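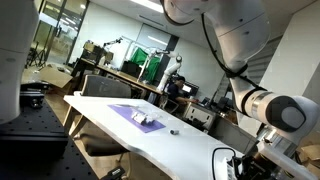 Clear packaging on a purple mat.

I'd been meaning to get out to Rindside since it opened, and I kept not doing it, partly because Maltby is a long drive for me and partly because I eat a lot of cheese already and didn't feel I needed any encouragement. Then a friend brought a wedge of Gil to a potluck and I stood by the counter and ate most of it (sorry, everyone else). I called the next morning to ask if I could come by and talk.

The woman who owns the place said yes, on two conditions. I had to come before nine, and I couldn't print her name, since her old boss still thinks she's "taking some time off." So she's just the cheesemaker in this one. She met me at the side door in rubber boots and handed me a hairnet before she said hello.

Before this she did payroll for eleven years. "I liked payroll!" she said. "People always want me to say I hated it and ran away. I liked it fine. I just got up one morning and wanted to make something that smelled." She took a weekend class, then another one, then spent a winter making cheddar in a stockpot in her garage. She says the first six were awful, and the seventh was worse, but in a more interesting way.

We talked while she turned the wheels, which she does by hand every morning. There were 341 of them on the boards that day. She keeps the tally in pencil on the back of the door, and when a wheel gets sold she rubs out the number and writes a new one. I asked if she ever thought about a spreadsheet, given the payroll thing. "I had eleven years of spreadsheets," she said, and turned another wheel.

Gil is the one people drive out for. It's a washed-rind cheese, soft, kind of orange, and it smells like a gym bag that somebody left in a barn. I mean that with love. She named it after a goat, and it's made with cow's milk. The goat lived next door when she was a kid and got into everybody's trash, and she said the first good batch reminded her of him. She still gets letters about it. "A man wrote me two pages on how it was misleading," she said. "I sent him a coupon."

I wanted to know how you get a rind like that, and she was happy to tell me, probably happier than I was ready for at seven-thirty in the morning. You make a brine and you wipe the cheese with it, a little at first and then less often as it gets going. The salt keeps the wrong stuff from growing and gives the right stuff a chance. She buys her salt from Saltex in big paper sacks, and she's loyal to it in the way my dad is loyal to one kind of motor oil. "I tried a cheaper one for a month," she said. "It was probably the same salt. But the rinds came up patchy, and I'd already decided whose fault it was."

The cloth matters too, according to her. Hers are cut-up flour sack towels, boiled every night. She tried a brush and it tore up the soft wheels, and she tried a sponge and won't talk about the sponge.

By then I was cold. She keeps the cave at 54 degrees (she calls it a cave, it's a room with a very thick door), and I'd worn a cotton sweater like a fool. She took pity on me and we went up front to the shop side, where there's a woodstove and three tables, and she cut me some of the older Gil with a heel of rye bread. At four months it goes from gym bag to something more like roasted peanuts. I wrote "peanuts!!" in my notebook and underlined it, so I must have felt strongly.
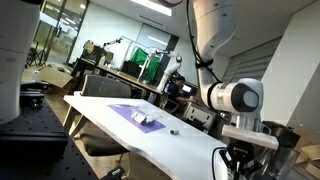 Somebody at the next table leaned over and told us that the young one was better, that by four months all the fun had gone out of it, and that the rye was only there to hide the taste. The cheesemaker laughed and said this was a regular argument and that she wasn't going to have it again before lunch.

She does listen to people, though. The small rounds are there because customers kept asking for something they could finish in a weekend. The one with caraway is there because customers kept asking for that as well, and she's not crazy about it. "It pays for the roof," she said.

I asked about money, which I always feel rude doing. She's pretty open about it. The first year was bad. She had bought some 4,000 dollars' worth of used shelving that turned out to be the wrong wood and made everything taste like a pencil. It's in her sister's garage now, holding Christmas stuff. The second year was less bad. This October she'll be able to pay somebody for two mornings a week, and she plans to use the first of those mornings to sleep.

What about getting bigger, I asked, because that's the thing you ask. A grocery chain did call her once, and she went as far as working out how much milk she'd need. Then she got up and turned the wheels and thought about turning that many more. "My wrists said no before I did," she said.

I had one more question, about how to store the stuff at home, since mine always turns into a sweaty brick. Wrap it in wax paper, she told me, loosely, then put it in a box with the lid cracked open. Take it out an hour before you want to eat it. If the rind gets a little fuzzy, wipe it with salty water and carry on. And keep Gil away from the butter, or you'll have Gil butter. I told her that sounded pretty good to me, and she said she'd had it on corn once and was still thinking about it.

I left with two small rounds and a wedge of the old one. I drove home with the windows down.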